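Reading time: 6 min

# Gukero Produce Handling, release 2

Teleoperated demonstrations of bimanual pick and place with fruit and vegetables, recorded with multi-fingered hands on two collaborative arms. Maintained by Annelies Moser and Gintarė Lapiņa. Questions about the file format go to Gintarė; questions about the operators or the task wording go to Annelies.

## Summary

- Episodes: 3866
- Distinct task instructions: 106
- Operators: Liesl Kälin, Selina Thaler, Gebhard Rüegg
- Control method: remote control by glove and wrist tracker, one pair per operator
- Arms: two, mounted left and right of the table
- Views: fixed workspace view, head view, one wrist view per arm
- Language of instructions: English

Release 1 contained only rigid objects and is kept for comparison. It should not be merged with this release without remapping the joint order (see "Known problems").

## Task family

Every episode belongs to one of three groups: `place_in`, `take_out` and `transfer`. In `place_in` the item starts on the table and ends in a container. In `take_out` the order is reversed. In `transfer` the item moves between containers, with or without a change of hand.

Items are ordinary produce, bought whole. Fruit with soft or projecting parts was chosen on purpose, as a power grasp that works on an orange will often fold or tear a leaf. Operators were told to close on the body of the item and leave leaves, stalks and bracts free where they could.

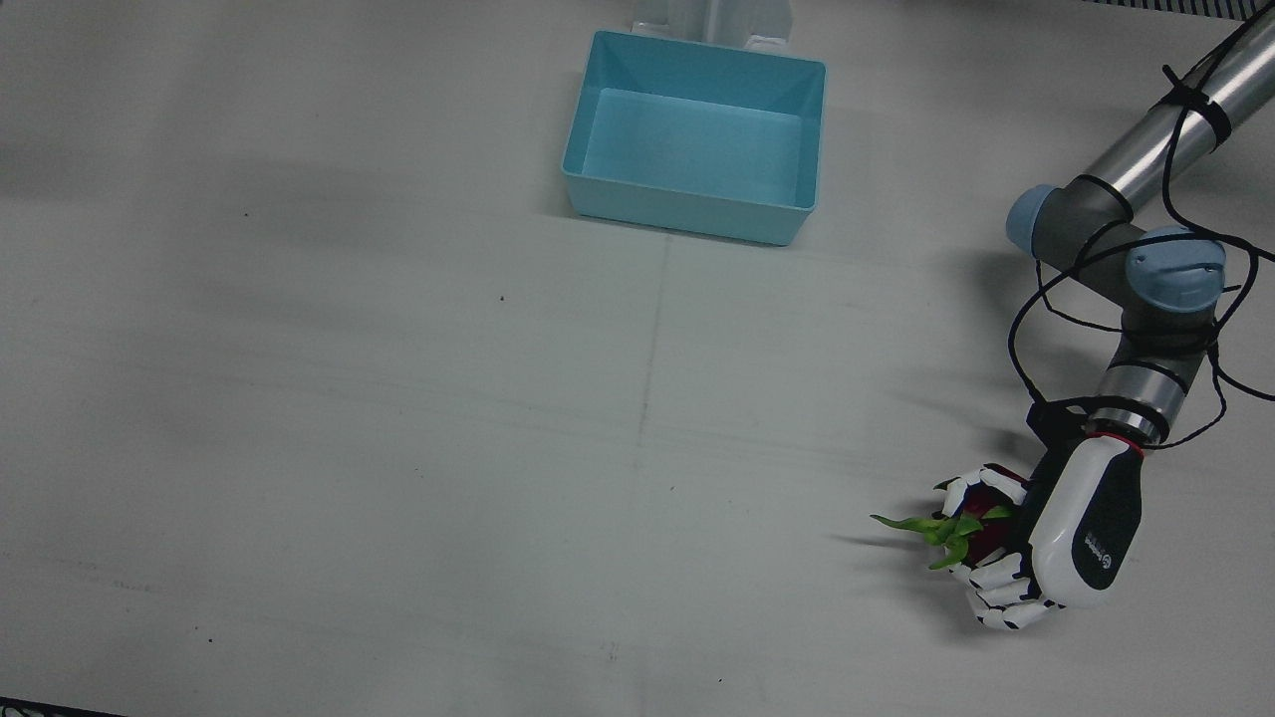
*Fixed workspace view. Left hand holding a dragon fruit, light-blue bin on the table.*

The starting position of the item is drawn at random from a printed grid and laid out by the operator before recording begins. The grid sheet is then removed. The container is placed by eye, so its position varies more than the item's. Neither position is stored as a label. Users who need them will have to estimate them from the first image of the fixed view.

## Recording procedure

1. Home both arms and check that the hands open fully.
2. Put on the gloves and run the finger calibration (flat hand, fist, pinch with each finger).
3. Read the instruction from the Hekum console and set out the item and container.
4. Press the foot pedal to begin. Wait one second before moving.
5. Carry out the task at a steady pace. If the item is dropped on the table, pick it up and go on. If it leaves the table, press the pedal twice to discard.
6. Release, move the hand clear of the container, hold still, press the pedal.

Operators change over after each block. One block is 84 episodes. Annelies asked for shorter blocks in April, after finger tracking error was found to rise late in each session. The limit was lowered then and has not been changed again. Blocks recorded before the change are marked `long_block: true` and are included in full.

The wait in step 4 is not always respected. In the training split the leading still period has been left as recorded. A script, `trim_idle.py`, removes it if wanted.

## Views

The fixed view covers the middle of the table and is the most useful for judging whether the item has reached the container. It does not always show both arms. The head view is wider and takes in the far side of the table and the bench behind it, where the teach pendants and the recording equipment stand. People's hands and moved objects appear in that region. We have not masked it. Models trained on the head view alone should be tested with the upper part of the picture covered, to check that they are not relying on the bench. 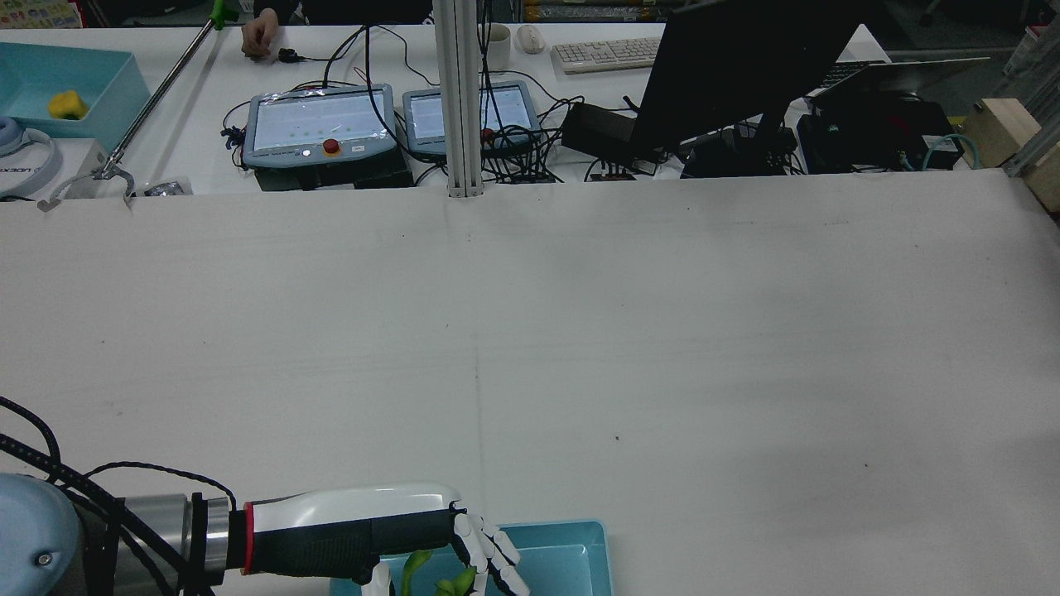
*Head view. Hand over the turquoise tray with a leafy vegetable; teach pendants on the bench behind.*

The wrist views move with the arm and their orientation is not corrected. When an arm is in its home pose the picture is turned by a quarter, and much of it is the room instead of the table. Episodes in which one arm is idle therefore have a wrist view of little value for the task. These are stored anyway so that every episode has the same set of keys. The field `active_arm` takes the values `left`, `right` or `both`, and can be used to drop the idle side at load time.

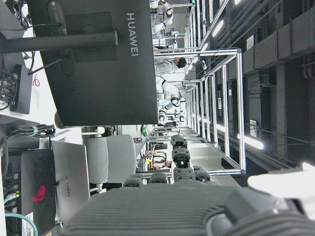
Exposure on the wrist views is automatic. It shifts when ceiling lights enter the picture and takes several samples to settle after the hand turns back to the table. We tried fixed exposure and lost detail inside the containers, so automatic was kept. Colour should not be compared between wrist and fixed views without correction.

## Contents of an episode

Each episode is one directory:

- `meta.json`: instruction, group, operator code, `active_arm`, `long_block`, outcome
- `joints.npy`: measured arm joint positions
- `hand.npy`: measured finger joint positions
- `command.npy`: commanded positions for arms and hands, after retargeting
- `glove.npy`: raw glove readings, before retargeting
- `views/`: one video for each view
- `time.npy`: shared clock, in seconds from the first pedal press

Measured and commanded finger positions differ by a visible amount during contact. This is expected. The operator closes the glove past the surface of the item and the hand stops against it. For imitation we recommend `command.npy` as the target. Training on `hand.npy` gave grasps that touched the item and did not hold it.

`glove.npy` is supplied for people who wish to try their own retargeting. Ours is the Owen mapping, which matches fingertip directions and ignores finger length. It handles pinches poorly when the operator has small hands. Liesl's episodes use an adjusted scale for the thumb, recorded in `meta.json` as `thumb_scale`.

## Outcome labels

Gebhard labelled every episode from the fixed view, and Selina relabelled a sample of 220 without seeing his labels. Where they disagreed the episode was watched again by both and the agreed label kept. Most disagreements concerned leaves hanging over the edge of a container. The rule now is that the body of the item must be inside; leaves do not count.

Labels are `success`, `partial` and `fail`. `partial` means that the item arrived after a drop or a second grasp. Damage to the item is not labelled.

## Splits

Splits are by instruction, so no wording in the test set appears in training. Items do repeat across splits. A second set of lists, in `splits/by_item/`, keeps items apart and is the harder of the two. Please say which was used when reporting results.

## Known problems

- Joint order for the hands is thumb first in this release and thumb last in release 1.
- Cable slack on the arms varies between sessions and the cables sometimes cover part of the hand in the fixed view.
- The table surface has marks and a seam that stay in place throughout. A model can use these as landmarks. Random cropping reduces the effect but does not remove it.
- A few head view videos start late. The shared clock is correct and the missing samples are listed in `late_head.txt`.
- Force was not recorded. The fingertip sensors drifted too much to be worth keeping.
- All three operators are right-handed. Left-arm episodes are slower and contain more second grasps.

## Use

The Gulwood loader reads both releases. Set `release=2` explicitly, as the default is still 1. Loading all views at full size needs a good deal of memory; use `views=["fixed"]` for a first run.

Corrections to labels are welcome through the issue tracker. Give the episode directory name and the time in seconds. Gintarė goes through new reports each Wednesday and adds accepted changes to `labels_patch.json`, which the loader applies automatically unless `patch=False` is set.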